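From: Brenda Bunting
To: sim-kitchen list
Subject: Re: Prulow kitchen pack, worth the license?

Rogério Batista wrote:
> We are looking at the Prulow kitchen pack for the faucet and sink tasks.
> The sales page is short on detail. Has anyone here run it for more than
> an afternoon? I mostly want to know if the sink is a real model or just
> a picture of one, and whether support answers. We have been on the
> Doltness scenes until now and the handles there gave us trouble.
>
> Rogério

Rogério,

We have had the pack on trial since May. Short answer: yes for the sink tasks, wait a while if you need drawers.

Install was plain. The download is large, and the first load took us 10 minutes on the older workstation. After that each scene comes up fast. You get 4 base layouts and can swap the finishes on the cabinets and counters. Our license covers 2 seats, and it checks in with their server at every start, so plan for that if your lab machines are offline.

The sinks are proper geometry. The basins have depth and the drains are modeled. The faucet lever is its own joint with limits you can edit in a text file. We loosened ours a little, as the default was stiff and the arm kept stalling on it. The layout we use most has the double sink with the tall faucet, and we start the arm on the right-hand side of it.

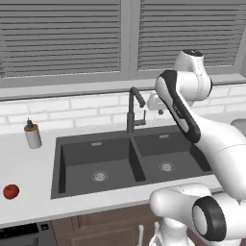

Contact is where I would want more work. Small round objects tend to creep on the counter if you leave the default friction alone. Ó Conaill posted a settings file for this on the Tustness forum and it cured most of it for us. The drawers are worse – they sometimes pop open when the scene resets. I filed that as ticket 1219 and got a reply the same Saturday, which I did not expect, but no fix so far.

I can't compare handles with Doltness, as we never used their scenes. If you send me your lever task I can run it in both finishes we have set up and mail you the logs.

Brenda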